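[liste plevimari-manip] Débarrasser un plateau à deux bras : où en est-on ?
De : Noemi Mazza
Date : 27 janvier 2021

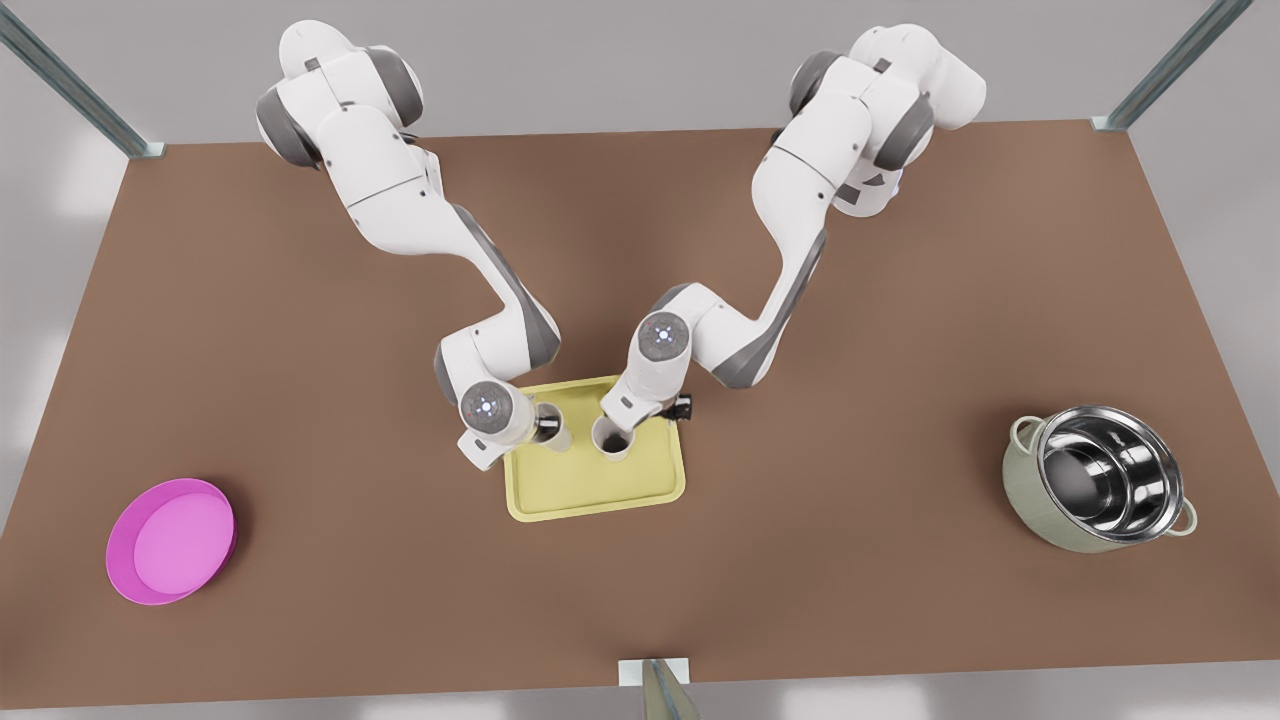 1. Ce que couvre la tâche

Scène simulée, deux bras, un plateau jaune pâle avec deux petites tasses blanches côte à côte. Un bol rose et une casserole vert sauge sont posés à l'écart sur la même table brune. La consigne est de vider le plateau sans toucher au reste.

Rosario Sartori écrivait :
> Je lis dans le compte rendu de Wastora que le rangement de vaisselle
> serait « résolu en simulation ». Sur quelle base ? Avec quel modèle
> de contact ? Chez nous, à l'atelier, une pince qui prend un gobelet
> vide ne dit rien de la même pince devant un gobelet plein.

Rosario,

Sur la base de 400 essais, dont 200 avec position des tasses tirée au hasard sur le plateau. Le contact est rigide, frottement de Coulomb, coefficient fixe. Les tasses sont vides et leur masse est connue du planificateur. Je n'aurais pas employé le mot « résolu ».

2. Ce qui pose problème

L'écart entre les tasses. Il est faible, et les deux pinces travaillent dans le même volume. Le planificateur Testa traite les bras l'un après l'autre dès que les enveloppes de collision se recoupent, ce qui supprime l'essentiel du gain attendu d'un second bras. Une personne prendrait les deux tasses d'un geste.

La casserole. Intérieur en inox poli : le rendu donne des reflets propres, un capteur de profondeur réel donne des trous. Tant qu'elle sert d'obstacle, on peut gonfler son volume. Dès qu'il faudra la saisir par une anse, cela ne suffira plus.

Le liquide. Absent du modèle. Votre objection reste entière.

3. Position

Pour une chaîne de plonge avec vaisselle normalisée et bacs indexés, c'est envisageable à court terme. Pour une cuisine de particulier, non. Je propose de refaire la série sous Fara avec masse inconnue et frottement variable avant toute comparaison avec l'atelier. Elisa Morelli a les scripts ; me demander l'accès au dépôt.

N. Mazza

Partager (2) | Commentaires (2)

Rianne Van den Broek
Le coefficient fixe m'inquiète plus que le liquide. Une tasse mouillée glisse, même vide. Pouvez-vous publier la valeur retenue ?

Assunta Orlandini
D'accord sur la plonge, sauf pour le tri en entrée, qui reste manuel dans toutes les installations que j'ai visitées. C'est là que passe le temps de main-d'œuvre.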